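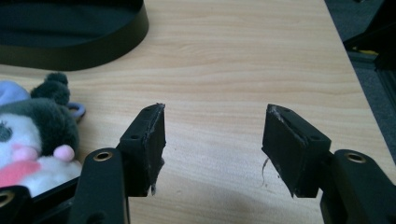
Olga Llorente
Technical Documentation, Gondside Hand-Held Gripper Kit

Section 3. Planning and Budgeting a Collection Station

3.1 Scope

Read this section before you place an order. It covers the quantities to buy for one station, the consumables to budget for, and the floor and table space to set aside. Assembly is covered in Section 4 and calibration in Section 5.

A station is one table, one operator, and either one gripper (single-hand tasks) or two (two-hand tasks). The procedure assumes a two-hand station. For a single-hand station, halve the gripper, pad, and cable quantities and leave the table as specified.

3.2 Before you start

Have the following to hand:

Your task list, with the expected number of recorded runs per task.
The floor plan of the room, with outlets marked.
The current Gondside price sheet. Price sheets are reissued each February. Quotes made from an older sheet are not honored.

3.3 Planning procedure

1. Fix the number of stations. Divide the total operator hours in your task list by the hours the room is available. Round up. Do not plan for shared grippers between stations; moving a gripper means repeating calibration.

2. Enter the gripper quantity. Two per station. Add one complete spare unit for every four stations or part of four.

3. Enter the fingertip pads. Pads are the main running cost. The pad on the inner face of a fingertip block scuffs along the upper edge first, then frays, and loose strands can hang from the block. Order pads in sets of four, enough for both grippers at one station. One set lasts up to 80 operator hours on soft goods. Hard or sharp-edged objects shorten this, and you should halve the figure when more than a third of your tasks use them.

Note: Pads with a scuffed strip or a frayed edge may still grip. Replace them when the backing shows through or when strands reach into the gap between the fingers.

CAUTION: Replace the pads of a gripper as a pair. A new pad facing a worn one changes the closing position, and runs recorded before and after the change will not match.

4. Enter the fingertip blocks. Blocks outlast pads but the screw holes wear with repeated removal. Budget one spare pair per station per year. Order the screws separately, part code GS-29.

5. Enter the task objects. Buy each object in duplicate from the same batch. Soft toys with hoods, ears, or loops are useful for testing grasps on uneven shapes, but fabric fibers collect on the pads. Allow for lint cleaning at the end of each shift.

6. Enter the fixtures. A rack with short pegs and a shallow tray will serve most hanging and placing tasks. Both should be plain, with a dull finish if available. Heavy bases are worth the extra cost. A light rack shifts when an object is pulled from a peg, and the run has to be discarded.

7. Specify the table. Choose a light, even surface with rounded corners. The operator must be able to reach the far edge of the fixtures with both grippers without leaning on the table. Leave clear floor on both sides for stands.

8. Measure the cable runs. Each gripper has its own cable. Measure from the operator's wrist, over the edge of the table, down to the floor, and along the floor to the equipment. Add slack for the full reach of the arm. The standard cable is included. The long cable is a separate line on the price sheet and must be ordered with the gripper.

CAUTION: Do not join two standard cables. Connection loss during a run is not covered by the warranty.
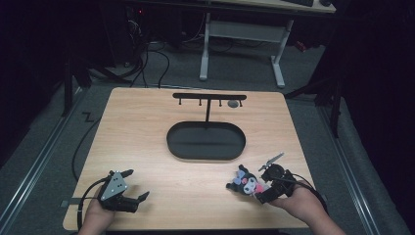 9. Plan the equipment desk. Place it beyond the far edge of the work table, where the operator can see the status light without turning. Budget for cable covers if anyone other than the operator will walk between the desk and the table.

10. Total the order. Enter each line on the planning sheet at the back of this manual. Add 13 percent for freight and replacement parts in the first year. Sites outside the freight zone should ask for a written quote.

3.4 Sample order, two stations

The Susto site ordered as follows for a twelve-month project:

Grippers: 4, plus 1 spare
Fingertip pad sets: 24
Spare fingertip block pairs: 2
Long cables: 4
Racks: 2
Trays: 2
Tables: 2

The pad quantity was set by Amarachi Nnaji, site planner, from a task list of mostly soft objects. The site did not order spare trays and later added two.

3.5 Delivery

Grippers and cables ship from the El Ouafi warehouse. Pads ship from Arno and may arrive separately. Check both deliveries against the packing list before you book operators. Claims for missing parts must quote form 198 and the serial number on the gripper carton.

Note: Store unopened pads flat and out of direct sun. Do not open a pad set until it is needed.

Continue with Section 4, Assembly.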